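The Kudberg tub and towel set is the thing I sell the most of and the thing I've written the least about, so I'm putting that right. It's a plastic tub with a set of coloured cleaning cloths to go with it, and I put it together because I was fed up with the carrier bag of grey rags under my own sink. (You know the one. Everybody has the bag.)

I'm Thibault Bouvier and I run Skilter, which is a small online shop for cleaning bits and storage. I pick everything myself, and I use it at home for a good while before it goes on the site. The Kudberg has been living with me since last July.

## The tub

It's a plain rectangular tub with slightly flared sides and a proper rim you can get your fingers under. The plastic is see-through enough that you can tell whether there's anything left in it from across the room, and I like that more than I expected to! The colour is somewhere between green and blue. Our supplier calls it aqua, my sister calls it teal, and it changes with the light anyway, so please don't write in to tell me it looks bluer in your kitchen than it did on your phone.

There's no lid. I did try a sample with a lid and I spent the whole time looking for somewhere to put the lid down. It was also more money, so out it went.

## The cloths

They come in bright colours on purpose. I keep pink for the bathroom, yellow for dusting, lime green for the kitchen worktops and teal for windows and mirrors, but you can share them out however you like as long as everyone in the house agrees. The microfibre ones have a bit of texture to them and feel thicker than the supermarket sort. They're soft enough to scrunch up in one hand and wipe round a tap.

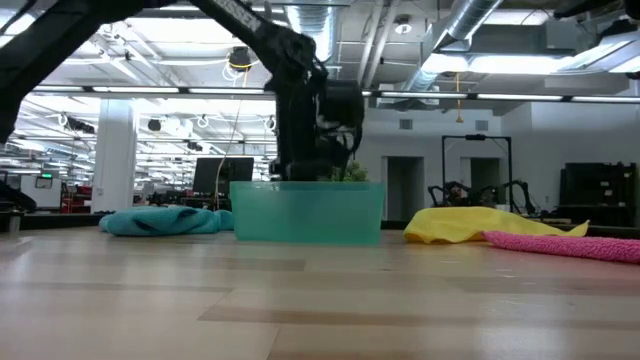
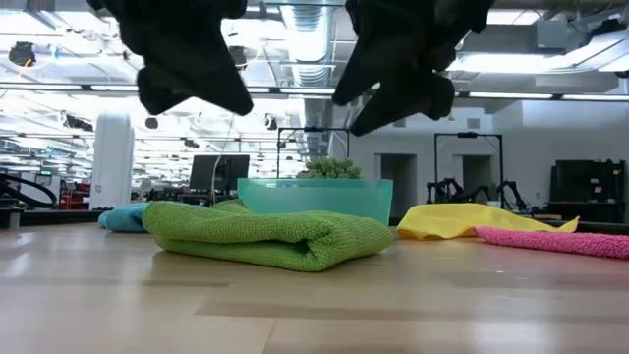 Folding is up to you. I do mine in half, then in half again, then a loose roll if I can be bothered, and they go in on end so that I can pull one out without dragging up the rest. If you're a stuffer-in then just stuff them in - it all fits, it only looks messier, and the sides are see-through so you will be found out.

## Washing

Wash them before you use them the first time, and do the pink one on its own for that first go. Mine gave a white pillowcase a faint blush, and I'd hate for it to happen to yours. After that they can all go in together at 40 degrees. No fabric softener, please! It coats the fibres and the cloth ends up pushing water about. Hang them over the side of the bath or on the line. I don't tumble dry mine, though a customer called Sandhu wrote to say hers go in on low every week and come out fine.

The tub wants warm soapy water and nothing rougher than one of its own cloths. Don't put it in the dishwasher. I did, and the base has had a slight rock to it ever since.

## How it compares with the Prestico

I get asked this a lot, as we stock both. The Prestico caddy has a handle and a divider down the middle, so it's the better choice if you carry your things from room to room with spray bottles on board. The Kudberg is roomier inside and it's easier to wipe out, and it's nicer to look at if it's going to sit out on a shelf or a table. I've got the Prestico in the hall cupboard and the Kudberg in the kitchen, which I realise is no help if you only want to buy one. Go for the Kudberg if it's mostly for cloths.

## Ordering

The stock code is 1116, so pop that in the search box if you're coming back for another. You can buy the set, the tub on its own, or the cloths as refills. Refills are by colour, and you can mix colours in one order.

We had 200 sets in the last delivery and they went quicker than I'd planned for, so if the button says "back soon", leave your email and I'll write to you when they land. I pack orders myself and they usually go out within 2 working days. If you want up to 3 sets they travel in one box and you pay postage once. For more than that, drop me a line first and I'll work out the cheapest way to send them.

Returns are fine as long as the cloths haven't been washed. Tubs can come back for any reason, but do wrap them well, as the rim is the bit that chips in the post.

Page last updated 11 April 2019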